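Home Visits Workshops Archive Contact

Stumine open day, Flamville

Stumine makes colored blocks and counting sets for schools, and once a year it opens its building in Flamville to anyone who puts their name down. I went in December with Fiona Gunn, who teaches first grade and buys a lot of this kind of thing. The tour was free. Parking was at the back, past the loading doors, and the sign for it was easy to miss.

We were a group of six. Hamish Leckie met us at the front desk and took us around. He has worked in the color room for most of his time there and that was the part he wanted to talk about, so we got more of it than the printed sheet promised.

The color room is smaller than I expected. There are shelves of sample chips on two walls, sorted by shade and labeled by hand. Hamish pulled out a tray of yellows and asked us to pick the one we would call plain yellow. We did not agree. Fiona picked one that the woman next to her called orange. He said this happens with every group, and that the yellow is the color they get the most mail about. Red and green give them less trouble, although the green was changed a while ago after teachers said it looked too much like the blue under classroom lights.

After that we went through the finishing area, where edges and corners are checked. A block with a sharp corner goes back. A block that rocks on a flat surface goes back too. They let us try a few rejects, and I could not feel anything wrong with most of them. Earplugs were handed out at the door, but I only needed mine for the first few minutes.

The packing line was stopped for lunch when we got there. Sets for the Radu range were stacked ready to go, with the lids off so we could look in. Radu is the basic range, cubes only. The Nallutley sets are the larger ones with arches and long pieces, and they were all sold out, so there was nothing to see but the empty trays.

Lunch was soup and rolls in the staff canteen, five dollars, cash only. The soup was good. I would have liked more time there, but the afternoon part started on schedule.

The last stop was the room with the display tables. The tops are white, and Hamish said they use white for all color checks - a gray or wood top changes how the yellow looks. It made more sense to me after the morning with the sample chips. On a white top the side faces of a cube look much deeper than the top face, and the yellow one could pass for two different colors depending on where you stand.
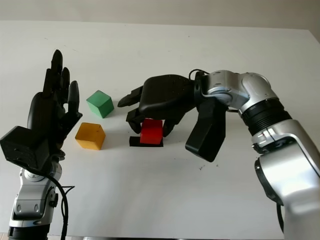 Green, yellow-orange and red cubes on the white table, the red one on its black square.

Fiona asked about matte and shiny surfaces. Her class has older shiny blocks, and the children complain about glare near the windows. Hamish said matte shows finger marks sooner but wipes clean with a damp cloth, no soap. She wrote that down.

There is a small shop by the exit with seconds at reduced prices. I bought a bag of mixed cubes. The card reader was slow and there was a line, so leave time for that if you have a bus to catch. The whole visit took roughly two hours without lunch. Children are welcome, but strollers have to stay at the front desk because of the steps down to the finishing area.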